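## 4. Chore Readiness in the Home and on the Shop Floor

### 4.1 Work surface and starting condition

The question put to the Jisness trials was a plain one: which everyday chores can a machine finish today to a standard that a householder or a shop foreman would accept? Every trial was set at a wooden table and was scored by the same rules. Figure 3 gives the view from the hand-held gripper over the bare tabletop.
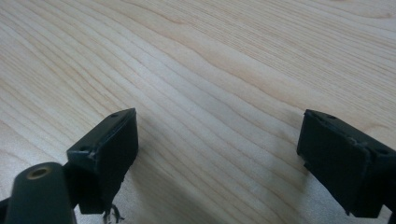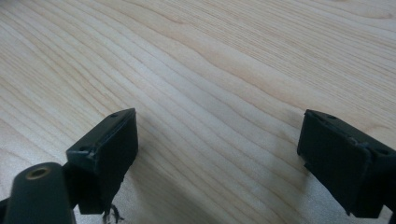
**Figure 3.** Two views over the tabletop. In both, the fingers are apart with nothing held between them, and the wood grain shows in the gap.

### 4.2 Tasks and scoring

The task list was drawn up by Foley and Kokkinos after visits to family homes and to the packing floor at Nordin. It contains 34 chores. Household chores include wiping a spill, folding a dish towel, sorting flatware, and closing a zippered bag. Shop chores include seating a washer, bagging small parts, and returning hand tools to a tray. Chores that call for a ladder, an open flame, or a sharp blade were left out.

Each chore was first done by a person using the hand-held gripper. The recorded motions were then used to train the policy described in Section 3, and the same chore was given to the Tindalus arm with matching fingers. This order of work lets us separate two kinds of failure. If a person cannot do the chore with two stiff fingers, the fault lies with the hand. If a person can and the arm cannot, the fault lies elsewhere, most often in seeing or in timing.

A chore was scored as finished when three conditions were met: the goal state was reached, no item was damaged, and no one stepped in. Partial credit was not given. A half-folded towel still has to be folded by somebody, and the earlier Brusow study, which gave credit for each step, reported results that its own readers found hard to apply.

### 4.3 Results

With a person holding the gripper, 80 percent of attempts met the standard. With the arm, the figure was 56 percent. The difference was small for sorting and for moving rigid items from one place to another. It was large for cloth, for thin flat items, and for anything that had to be held in place while a second action was carried out.

Thin items deserve separate mention. A coin, a washer, or a sheet of paper lying flat on the table gives the fingers very little to close on. People dealt with this by dragging the item to the table edge and taking it from there, or by tipping it up against one finger. The arm learned the first method fairly well and the second hardly at all. Costello has suggested that the second method depends on a feel for contact that the present fingers do not report, and we agree that this is the likely cause.

The surface itself also mattered. Light-colored parts on pale wood were missed more often than dark ones, and the policy sometimes treated a strong line in the grain as the edge of an object. Retraining on a further 200 recordings reduced these errors but did not remove them. A plain mat would likely have helped. We chose to keep the bare wood, as most kitchen tables and many benches do not come with one.

### 4.4 Wear and upkeep

Ó Néill kept a log of the equipment for the length of the trials. Fingers pick up nicks and scratches in ordinary use, and their condition should be recorded along with the results. We found no clear link between surface wear on the fingers and the score on any chore. Loose fasteners were a different matter. A finger that has shifted on its mount changes the point at which the two faces meet, and small parts are dropped that would otherwise be held. Screws were checked at the start of each session from September onward, and attempts made before that month are reported separately in Appendix B.

### 4.5 Limits of the findings

The trials took place at one site, and the light did not vary as it would in a home over the course of a day. Pacheco's time records also show that the arm was slower than the person on every chore, including those it finished reliably. A shop may accept this for work done overnight. Whether a household would accept it for clearing a table is a matter for the interviews reported in Section 5.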